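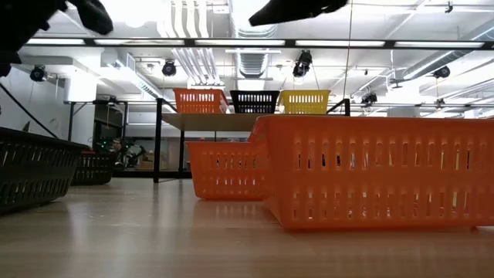 Open day and partner demonstration

Reporting to: Solange Batista, Paiva Fund
Prepared by: Dong-geon Son, Burnness workshop
Friday, November 21, 2025

The September report promised you an open day before the end of the year. It has now taken place, the building is still standing, and the visitors' book has 72 signatures in it, one of which is a drawing of a horse.

What we showed

The program had 2 parts. Visitors began with a short talk on the Curari project, which ran over, and then moved to the workspace for the basket demonstration. We kept to slotted plastic baskets in orange, black and yellow, with a table for the main work and a raised shelf behind it. The task was to pick up a named basket and put it where the visitor asked. As theater it is modest. As a handling problem it is a good one: the slots give the fingers plenty of edges to catch on, and a basket taken by the wrong part of the rim tends to swing.

We allowed 20 minutes per group. The first group used most of theirs asking whether the arm could fold shirts. It can't, and we said so, and then we said so to the second group.

How it went

Pick-up from the table was dependable all day. Placing on the shelf was slower than we would like, and twice Josta, our planning software, stopped the arm to think about a move that any child present could have made. The children pointed this out. On both occasions it recovered without a restart, a real improvement on the spring, when it would have needed a restart and an apology.

Black baskets remain harder for the overhead cameras than orange or yellow ones. We had planned to steer visitors gently toward the bright colors. Visitors, being visitors, asked for black.

Money

Signs, coffee and printing came to 200 dollars, all within the outreach line. The coffee was the largest item and the least praised.

Before the next report

We will retune the shelf approach in Josta and repeat the placing runs with black baskets only. The talk will be cut. Two schools have asked for return visits and we would like your agreement before giving them dates. Please also let us know if Paiva wants the visitors' book scanned, horse included.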